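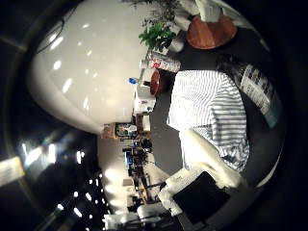
4. Table Clearing with a Wrist-Mounted Camera

Figure 3. View from the wrist camera in the Trevico room. A round wooden tabletop, a potted plant and several small items share the view with a person in a striped shirt. One finger of the gripper is visible.

4.1 Task and setting

The third task of our study is the clearing of a small table. We selected it because it is a common chore in homes and also in the break corners of workshops, and because people do it almost without thinking. The robot must take each loose item from the tabletop and put it on a shelf or in a tray, and it must leave in place the things which belong there, such as a plant.

We ran the task in two rooms. The Gitum room is a kitchen with a square table and few other objects. The Trevico room is more crowded, with shelves, equipment and people working at the same time. In each room we used the same arm and the same policy, which was trained on 2,000 demonstrations from the Kpodo collection. None of these demonstrations was recorded in Trevico.

A trial was counted as complete when all loose items were moved and nothing was dropped. The time limit was 90 seconds for one item. If the robot stopped moving before the limit, we waited until the limit and then marked the trial as failed.

4.2 What the camera must deal with

Figure 3 gives an idea of the input. The wide lens bends straight lines strongly, and the wrist can be rotated so far that the room lies on its side. The stripes of the shirt are curved, and a cylindrical container with a printed label appears turned over. A policy that expects objects to stand upright in the image has little chance with such a view. For this reason we did not correct the rotation before training, and we let the model see all wrist angles.

Bright surfaces are a second difficulty. On the left of Figure 3 a large glossy white surface carries the reflections of many ceiling lights, and parts of the white shape below the person's shirt are overexposed. A white cup is small in this view, and it stands near the base of the plant. In our tests, white items in front of white surfaces were the ones most often missed. We tried a shorter exposure, but then the dark shelves lost their detail, and the total result did not improve.

The third difficulty is the person. Many published tests of household robots are done with no one near the table. We think this makes the chore easier than it is in daily life. In Trevico our policy was trained to slow down when a large part of the view was filled by clothing or skin. This rule was safe, but it was also expensive — the arm often waited for a long time although its path was free.

4.3 Results

We recorded 638 trials in total. In the Gitum room the robot completed most of the trials, and its failures were mainly weak grasps on smooth cups. In the Trevico room it completed less than half. The most frequent cause was the time limit, followed by items that were never detected. Flat objects were also a problem. The fingers could not get under a thin board lying on the table, and the policy repeated the same attempt until the time was over.

To see if more data would help, we added 24 demonstrations from the Trevico room and trained the policy again. The number of missed items became smaller, but the waiting near people did not change. We also compared with the Prurnent planner, which uses a fixed camera on the ceiling. It found more items than our policy, but it lost them when a person leaned over the table.

4.4 Discussion

Our answer to the question of the title is therefore limited. With a known table and no people close to it, the present system can do this chore slowly and with an acceptable number of errors. In a shared room it can not yet do it without supervision. A person needs less time to clear the table alone than to watch the robot and put back the items it has missed.

We do not know how much of the difference comes from the people and how much from the crowded background, as both were present in Trevico in nearly all trials. A separate test with the same furniture and an empty room would be necessary, and we plan it for the next stage of the work.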